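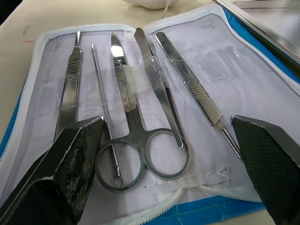 A safety rule for a robot is a written sentence that says what the robot must do, what it must not do, or what people near it must do. Rules are needed because a robot does not know what is dangerous. A person who reaches for a pair of scissors already knows that the blades can cut and usually picks them up by the rings. A robot has no such knowledge until someone puts it in the program. In a dissection kit, where scissors, a pointed probe and forceps lie side by side, some under a strip of clear tape, each tool has a part that is safer to hold and a part that is not. The rings of the scissors are at one end and the blades are at the other. A rule for handling the kit has to name those parts.

Who writes the rules?

Some rules are called standards. A standard is a document that many experts have agreed on, so that a robot built in one country can be checked in the same way in another. Other rules are written by the people who use one particular robot in one particular room. These are called local rules. Local rules may be stricter than the standard. They may not be weaker.

The local rules printed below come from the Matine teaching lab in Mullton. They were written by Gerd Brandes, who checks machines there, and they apply to any job with sharp or pointed tools.

Local rules for sharp tools

Rule 1. The scissors are closed before the robot starts.
Rule 2. No blade is fitted to a scalpel handle. Blades are kept in a locked drawer.
Rule 3. The robot does not carry a tool over a person or over the place where a person sits.
Rule 4. While the arm is switched on, hands stay outside the yellow line. The line is 750 millimeters from the edge of the table.
Rule 5. If a tool falls, the stop button is pressed first. The tool is picked up by an adult after the arm has stopped.

Why force has a limit

A gripper holds an object by squeezing it from two sides. The strength of the squeeze is called force and is measured in newtons. One newton is a small push, close to the weight of a small apple in your hand. In Mullton the gripper is limited to 40 newtons for this kind of work. Too little force and the tool slips. Too much force and the tool may bend, or shoot out sideways like a wet bar of soap.

Thin tools are harder than thick ones. A probe is a narrow rod, so a small error in position makes the fingers close on nothing. The rule in that case is to open, move back and try again slowly. After 5 failed tries the robot stops and waits for a person.

What is a risk assessment?

Before the rules are written, someone makes a list of everything that could go wrong. For each item, two questions are asked. How badly could a person be hurt? How likely is it to happen? Items that score high on both are dealt with first. The best fix is to remove the danger, as Rule 2 does. The next best is a barrier. A warning sign comes last, as signs can be ignored.

Checking and writing down

The stop button is tested every Tuesday, before the first job. The result goes in a logbook with the name of the tester. The gripper pads are looked at on the same day and changed when they no longer hold well.

Words to know

Gripper: the part of a robot that holds things.
Hazard: something that can cause harm.
Logbook: a book in which checks are recorded.

Next page: Sensors and light curtains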